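# Shared kitchens

A shared kitchen is a commercial kitchen that several small food businesses rent by the hour or by the shift. I've worked out of three of them, so I'm writing this entry with a bit more feeling than an encyclopedia usually allows!

The idea is simple enough. Fitting out your own kitchen costs a fortune, and most new caterers only need one for part of the week. You pay for your slot, you use the ovens, you clean down and you go home. In some towns you'll hear them called commissary kitchens or prep kitchens, and I've never found anyone who could tell me the difference.

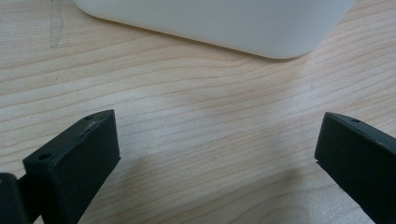

## Where they came from

The first one I knew was Plustley, in an old bakery in Brevell, which opened with 4 workstations and a walk-in fridge that everyone fought over. It grew from there. Dreten followed on the other side of the river, a much bigger place with 26 members on its books when I joined (mostly cake makers, plus a very good dumpling outfit).

## How the renting works

Most places sell time in blocks. At Plustley the shortest block was 90 minutes, fine for icing and hopeless for bread. Monthly members at Dreten paid 532 pounds, with dry storage thrown in and freezer space charged on top — always ask about the freezer before you sign.

Saturday mornings go first, everywhere. If you sell at markets you'll want the evening before, and so will everybody else.
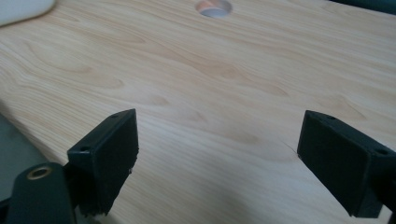

## Rules and paperwork

Each business normally registers with the local council in its own name and carries its own insurance. The kitchen looks after the building, the extraction and the big equipment. Allergens are the tricky bit, and Ocampo, the third kitchen I used, kept its nut-free shifts on separate days and was very strict about it.

## Leaving

Some businesses stay for years and others move into their own premises once the orders get big enough. I lasted two winters at Ocampo before I took on a unit of my own, and I still miss their mixer.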